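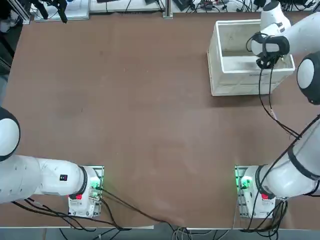 Kerosene and Fuel Storage - Inspection Checklist with Comments
Stetex Heating Supply, Sandmont depot
Date of inspection: 05/04/2023

1. Storage tank, 1000 gallons
Label "KEROSENE" readable from the road side: Yes
Cap locked: Yes
Comment: The paint is coming off near the ladder. Not urgent, but please repair it before the winter.

2. Dispensing pump
Hose without cracks: No
Comment: Small crack near the nozzle. The pump must stay closed until the hose is changed. Same remark was made in March.

3. Portable cans
Cans checked: 186
Blue cans only for kerosene: No
Comment: 4 red cans were standing on the kerosene shelf. They were moved to the gasoline cage - please check also the Cillness truck.

4. Delivery papers
Product name on the paper is the same as on the tank: Yes
Comment: The driver and the receiver must both sign. On one paper from Jääskeläinen the second signature is missing.

5. Fire extinguishers
Pressure in the green area: Yes
Way to the extinguisher is free: Partly
Comment: Pallets stand before the one at the back door.

Result: Passed with corrections. Items 2, 3 and 5 to be corrected in 30 days.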